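### 4.2 Brightness drift after long use

In the previous section we discussed the monitors when they were new. We now consider the same seven units after 500 hours of use. The question is simple: does a monitor which was set correctly on the first day still show the same white and the same gray after it has been used for a normal period of work and play? Many buyers set their display one time only, and therefore the answer has a practical value for them.

All units were kept in one room with the curtains closed. Four of them were the Jitari model and three were the Gruton model. Both models have the same screen size and the same type of panel, but the Jitari units use a brighter backlight. We measured each screen with an Ernik sensor, which was fixed to the center of the panel with a soft strap. The sensor was checked against a reference lamp before each measuring day. The test patterns were shown by the Uçar program, in full screen mode, and all automatic functions of the monitor (power saving, dynamic contrast, light sensor) were turned off in the menu.

A monitor needs time to become stable after it is turned on. In our first tests we did not wait long enough, and the values of the same unit were different in the morning and in the afternoon. We repeated these tests and removed the first values from the data. For the final measurements we waited 38 minutes, which was the longest time that any unit needed in the pilot test. The room temperature was written down at the start and at the end of each series.

Each series had five patches: black, dark gray, middle gray, light gray and white. The patches were shown always in the same order. We know that the order can have a small influence on the result, especially for the black patch when it comes directly after white, so we put black at the beginning.

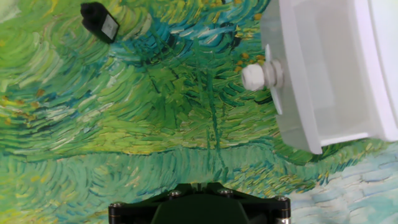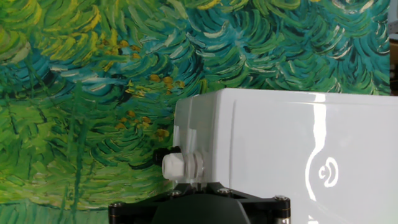
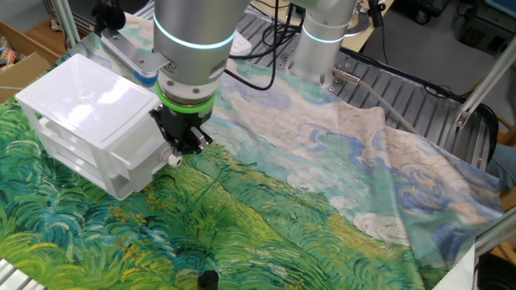

**Figure 4.** (a), (b) Surfaces with swirling green brushstrokes; (c) silver robot arm with a black gripper, next to a white plastic drawer unit.

The results for white were not the same for the two models. All Jitari units became darker, and the loss was larger in the units which were used at full brightness. The Gruton units changed less, and in one of them the change was smaller than the error of the sensor. We cannot say if this comes from the backlight or from the electronics which control it, because we did not open the monitors. For the middle gray patch, the loss followed the loss of white very closely in both models. This means that the gray steps kept their relation to each other, and the picture as a whole was only darker.

The color of white also moved. In the Jitari units it moved in the direction of yellow. A person who sits in front of the screen every day will probably not notice it, but it became visible when we placed an old unit beside one that had stayed in its box. A correction of the blue channel in the menu was sufficient to bring the two screens near to each other. After this correction the maximum brightness was again a little lower, and a user who works in a bright room should take this into account.

The black patch showed no clear direction. The values are near the lower limit of the sensor, and the difference between two measurements of one unit was sometimes larger than the difference between two models. We report these values in the appendix for completeness, but we do not use them in the discussion.

There is one more limit of this test. The hours were collected with a mixed program of office pages, films and games, and we did not separate the effect of each type. Refresh rate was kept at the factory value for all units. The behavior at higher refresh rates is treated in Section 4.3.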